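Seit dem Frühjahr steht in unserer Küche der Esstisch Sumia von Mastadby, und weil mich im Bekanntenkreis immer wieder jemand danach fragt, schreibe ich endlich mal alles auf (es wird ein bisschen länger, holt euch ruhig einen Kaffee!). Bezahlt haben wir 626 Euro, die Lieferung bis in die Wohnung war dabei.
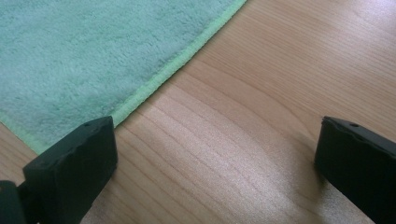 Wie lange dauert der Aufbau?
Zu zweit eine knappe Stunde, wenn man die Beine gleich richtig herum anschraubt. Wir haben zwei Stunden gebraucht.

Vorher hatten wir lange mit dem Prusero geliebäugelt, der im Laden wirklich wunderschön aussah, aber für rund 1.000 Euro war uns die Platte dann doch zu schmal, vor allem wenn an Weihnachten die ganze Familie kommt und noch die Ente dazwischen soll. Der Sumia ist da großzügiger, und zu sechst sitzt man richtig bequem, sogar mit Brotkorb und Kerzen.

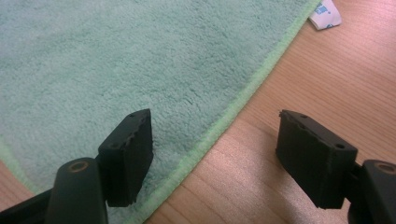 Ausgabe 3, Seite 14

Was mir nicht so gefällt: Die Schrauben an den Beinen musste ich schon zweimal nachziehen, und die mitgelieferten Filzgleiter waren nach ein paar Wochen durch. Ich habe mir dann welche von Iglesias geholt, die sind dicker und halten bis heute. 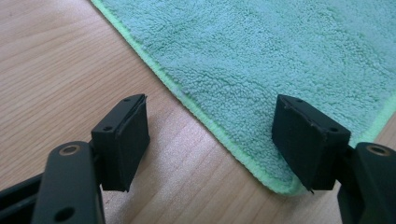
Der Kundendienst hat mir übrigens sehr nett am Telefon erklärt, wie fest man die Schrauben anziehen darf, und seitdem wackelt auch beim Teigkneten nichts mehr. Von mir gibt es vier von fünf Sternen, und die passende Bank steht für Dezember schon auf dem Wunschzettel!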